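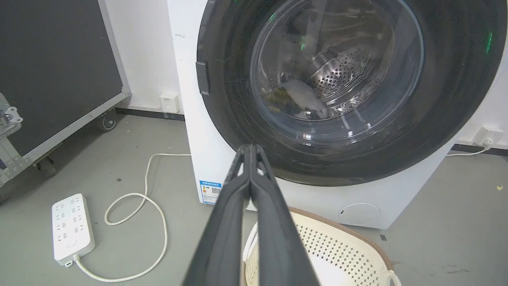

*Hanne Laxdal*

**Casual laundry and linen hand, Ganamby Holiday Cabins**

We need one person to look after washing and linen at the cabins from now until the end of May. The job is 27 hours a week over 4 days, with a 30 minute paid break each shift. Mornings mostly – start times depend on how many guests are checking out.

The work:

- wash, dry and fold sheets, towels and bath mats
- sort guest washing and bag it with the cabin number
- clean lint filters and wipe out door seals
- restock the linen cupboards and let the office know when detergent is low
- help make beds when we have a full changeover

You don't need laundry experience. You do need to be able to lift a full basket, stand for most of a shift and read care labels. A driver's licence is useful, as there are linen drop-offs at our Esitz Road units and no bus out that way.

Pay is at the casual award rate. Uniform shirts are supplied, but wear your own closed shoes. Staff can use the machines for their own washing after the last load.

To apply, send a short letter and the names of two referees to Hanne at the Ganamby office, or drop them in at the front desk. Applications close 2 October 2024. Interviews will be held at the cabins and take less than half an hour.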